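3 Materials and methods

The work compared two ways of setting the side brushes on compact street sweepers: the fixed setting given in the operator's manual, and a setting adjusted by the driver at the start of each shift. The question was how fast the bristles wore down under each, and how much sand and leaf litter was left in the gutter after a single pass. The route, the machines and the brushes are described in 3.1 and 3.2, the measurements in 3.3 and 3.4.

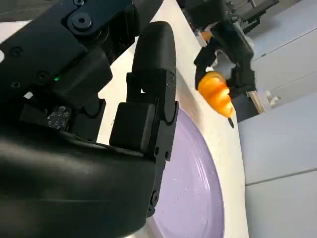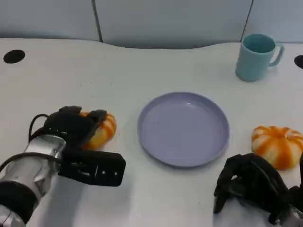 Figure 3. Black gripper with jointed finger (first image); white tabletop and light gray partition wall (second image).

3.1 Route and machines

All sweeping was done in Ostolberg, on streets cleaned by the town's own road department. The route starts at the depot on the north side, follows the main road down to the rail crossing, and returns through the residential streets behind the school. Most of it has a granite curb with a concrete gutter. A shorter part, near the crossing, has an asphalt curb that was laid later and is lower and more uneven. The two parts are reported separately in Section 4, as the brush meets the curb at a different height in each.

Two sweepers of the same model were used, both supplied by Wirnell and both fitted with two front side brushes and a suction mouth between the axles. Machine A ran with the fixed setting and machine B with the driver's setting. Halfway through the trial the settings were swapped, so that any difference between the machines themselves would show up as a difference between the halves. The machines had similar hours on the clock at the start. Machine A had a newer fan, and its suction at the mouth was slightly higher throughout. We did not try to correct for this.

The trial began on 5 November 2020, when most of the leaves were down, and ran until the end of January. Sweeping stopped on days with snow on the road or with frozen gutters. On those days no readings were taken and the brushes stayed on the machines. Grit was spread on the hill section several times during the trial by the winter crew, and the dates were copied from their log.

3.2 Brushes and settings

The brushes were of the common mixed type, with flat steel wire in the outer row and polypropylene in the inner rows, on a 700 mm plate. All came from one delivery. Before mounting, each brush was numbered on the plate with a paint marker and its bristle length was measured as described in 3.3. Brushes with bent or missing tufts were sent back.

The fixed setting followed the manual. The brush is lowered onto level ground until the bristles just carry weight, then tilted forward and outward to the marks on the bracket. The down pressure is set with the relief valve and left alone until the brush is changed.

For the driver's setting, the same starting point was used, but the driver was free to change tilt, pressure and brush speed from the cab at the beginning of the shift. Changes during the shift were allowed only if the brush was visibly skipping or the gutter was blocked with wet leaves. Each change was noted on a card in the cab. The cards give the lever position and not the pressure itself, and the lever positions were later matched to pressures with a gauge in the workshop. Jonalyn Manalastas carried out this matching on both machines. The levers on machine B had some play, and readings taken going up and going down differed enough that we used the middle value.

Brush speed was not logged directly on either machine. It was checked with a hand tachometer at the depot, with the engine at working speed and the oil warm. In the first weeks the oil was sometimes cold when the machine left the yard, and the brushes would have turned more slowly for the first streets. Drivers were then asked to let the machines run until the temperature gauge had settled – a small change, but one that should be kept in mind when the early readings are compared with the later ones.

3.3 Bristle wear

Bristle length was measured from the face of the plate to the tip at eight fixed points around each brush, with the brush off the machine and lying face up. A steel rule with a sliding stop was used. Steel and polypropylene rows were measured separately. The mean of the eight points was taken as the length of that row.

Measurements were made before mounting, after every 200 km of sweeping, and when the brush was removed. A brush was removed when the steel row had reached the minimum length in the manual or when a tuft had pulled out. Distance was taken from the machine's work counter, which runs only when the brushes are down and turning. Travel between the depot and the first street is therefore not included.

Worn steel wires take on a bend in the direction of rotation. A bent wire gives a shorter reading than its true length, and the effect grows as the brush ages. To check how large it was, Andri Hämmerli straightened the wires at two points on each removed brush and measured them again. The correction is given in Section 4 and has been applied to the final lengths only.

3.4 Material left in the gutter

Residue was collected on 3 test strips, two on the granite curb and one on the asphalt curb. Each strip was marked on the curb stone with a short line of road paint at either end. After the sweeper had passed, the strip was closed with a cone at each end and the remaining material was brushed by hand toward the middle and picked up with a battery vacuum fitted with a clean bag. The bags were dried, weighed and then sieved to separate leaf litter from mineral material.

No material was put down by hand. The strips were swept with whatever had collected there since the last visit, which means that the load before the pass varied from week to week. As a rough measure of that load, a short length of gutter next to each strip was cleaned and weighed in the same way before the sweeper arrived. Residue is given as a share of this figure. The method assumes that the two neighboring lengths were equally dirty. On windy days this was plainly not true for leaves, and the leaf results from those days were left out. The mineral results were kept.

Parked cars were the main reason for missed readings. When a car stood on a strip or within one length of it, the driver had to swing out and the pass was not counted. Signs were put up from the third week onward and helped on the granite strips. The strip near the crossing continued to be used for short stops by people waiting for the train, and it has fewer readings as a result.

3.5 Driver notes

Drivers filled in a short form at the end of each shift with the weather, the state of the gutter, and any trouble with the brushes. The forms were read by Kristine Lumanlan and sorted by cause, mainly skipping, clogging, and contact with drain covers. Where a note mentioned a hard knock, the brush was inspected the next morning. Two brushes were taken out of the comparison after such an inspection, both from the inner side of the roundabout, where the curb has a raised joint.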